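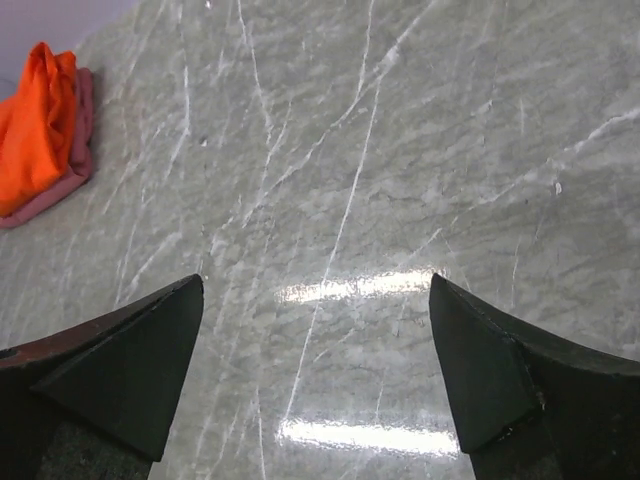

The first thing you learn at the Lovbridge open day is that laundry is hard. I had suspected this since college, but I had put it down to a flaw in my character. Lovbridge, a robotics lab on the second floor of a former shoe warehouse in Wonddale, has put it down to physics and hired accordingly. On the monitor beside the demonstration bench you can watch the job from the robot's own wrist, and it is a humbling view: two dark fingers, a great deal of shiny gray marble pattern, and away in the upper left a crumpled orange cloth with a dusty pink one underneath it, like a sunset somebody sat on. The fingers hold nothing. About forty of us had driven out to see them hold something, and we leaned in.

"It's thinking," said the man next to me, who had brought his own folding chair.

"It's waiting for me," said Hòa Trình, who was standing at the keyboard with half a bagel in her mouth.

Trình runs the cloth group at Lovbridge. She trained as a mechanical engineer and spent her early career on machines that put lids on jars, a line of work she remembers fondly. "A lid is a lid all day long," she told me. "You go to lunch, you come back, it's still a lid." A dish towel makes no such promise. Pick it up by the wrong bit and it becomes a different towel, with new corners in new places and the old ones hidden in a fold. The robot, a secondhand arm the staff call Garnunari after a racehorse that never won, has to find an edge, pinch it, lift, look again, and change its mind. Then it has to do the other side.

The lab opens its doors once a year. The flyer read 2026-06-04, 10 to 4, free parking, and the parking turned out to be the only part that ran on schedule. By eleven there was a line down the stairs, most of it retired couples and children under ten, two groups with a natural interest in seeing somebody else do the folding.

Shaohua Liao handled the talking. He is tall and cheerful and has clearly given the speech before, though he is good about leaving gaps for people to be amazed in. The surface gave him his best material. A shiny tabletop throws the ceiling lights back at the camera in long white streaks, and a camera that hasn't been taught otherwise may decide that a streak is the hem of something. The veins in the pattern are no help either. Thin, pale, wandering lines are just what a loose thread looks like, and there was a week in the winter when Garnunari spent whole afternoons trying to pick one up.

"Why not use a plain table?" asked a girl in a soccer uniform.

"Do you have a plain table at home?" said Liao.

She considered. "We have one with a map of Ohio on it."

He wrote that down.

What the visitors wanted, of course, was a finished towel. They got one at 11:20, and I will report it as fairly as I can. The arm swung over, came down on the orange cloth, closed its fingers, and rose with a corner. There was a small noise from the crowd, the kind you hear when a toddler stands up. It laid the corner down, went back, missed, went back again, and brought the second corner over to join the first, or at least to live in the same neighborhood. The final press, done with the flat of both fingers, had the tender, doubtful quality of a man patting a strange dog. The whole performance took seven minutes. The man with the folding chair applauded. His wife said she could do a fitted sheet in that time, and was asked by several people to prove it.

Zhiqiang Wei, who looks after the software, was unmoved by either outcome. Wei keeps the log. Since the current project began, Garnunari has made 3897 attempts at a fold, and he can tell you what went wrong in most of them, in a voice that suggests he'd be happy to. He showed me a chart of the failures sorted by type. The biggest group was labeled "second layer," meaning that the fingers took hold of two thicknesses of cloth when they wanted one. The smallest was labeled "sleeve." I asked whose sleeve. Wei looked over at Liao, and that was the end of the interview.

Down the hall, Hanyu Wan had a quieter room and, I thought, the better show. She had set out a row of baskets holding 283 pieces of fabric, every one tagged, and was letting children wear a pair of stiff plastic fingers and try the job themselves. It is remarkably hard to grab a washcloth with two fingers that can't feel it. A boy of six went at a napkin for so long that a line formed behind him, and when he finally got it up off the table he looked around the room with pure menace, in case anybody wanted to take it away.

Wan buys most of the cloth herself, at thrift stores, and has become particular. Old cotton is good. New cotton is stiff and "a bit of a show-off." She will not discuss satin.

The money comes partly from Szekeres, a linen service that washes tablecloths for hotels and would like to hear good news. Its man at the open day was Zhiqiang Cui, in a very well pressed shirt, and he watched the eleven o'clock towel and the one o'clock towel with the same polite smile. I asked what speed would make him a customer. He said he'd settle for 50 an hour, if they were square. I asked how many of the day's had been square.

"It's an interesting shape," said Cui.

By three the bagels were gone and the crowd had thinned to the serious cases. Trình ran one last fold for a couple who had gotten lost and missed the others. Garnunari found the edge on the first try, brought it across in one clean sweep, pressed it flat, and backed away. Trình said a word I don't think she meant the couple to hear. Wei came in from the next room to ask whether anybody had been recording, and Liao started looking under the bench for a cable.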